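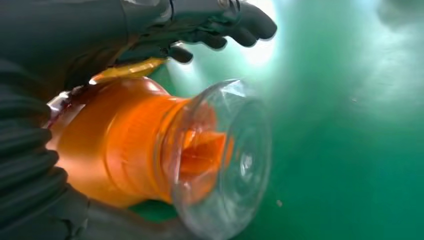
About Woner

Woner tests household products and writes up what we find. We started in October, in a rented unit behind the Drarberg print shop, after one too many evenings spent reading "kills everything, harms nothing" on the back of a spray. We didn't believe it then and we are not much closer to believing it now.

Most of what is sold for cleaning a kitchen is water, soap, scent and a claim. The claim costs the most. We have gone through 205 products so far, and our notes on the words "natural," "professional strength" and "new formula" would fill a drawer. "New formula" is our favorite. Ask the maker what was in the old one and see how long you wait.
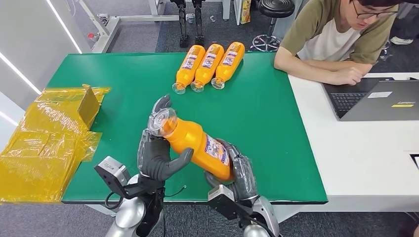

Orange bottle, white and purple label.

How we work

We buy everything off the shelf at full price. Free samples go back unopened. Each product is used on the same kinds of mess, at the dose printed on the label, and then at half that dose. The half dose does just as well more often than the makers would like. Two of us score the results separately, and if the scores don't match we do it over.

We don't give out stars, seals or badges. Wihongi, the trade group, offered us a place in its awards program in February 2021. We asked how many entrants go home without an award and are still waiting for the number.

Who pays for this

Readers do. We have 3721 subscribers, no ads and no store links. You should be suspicious of anyone who says they are independent, us included, so our accounts are posted every year and you can check them.

What we get wrong

Plenty. The Corrections page has 16 entries, the longest being the Tureck dish soap review, where we misread the dilution chart and blamed the soap. If you think we owe you a seventeenth, write to the office and tell us which product, which page and what you saw when you tried it yourself.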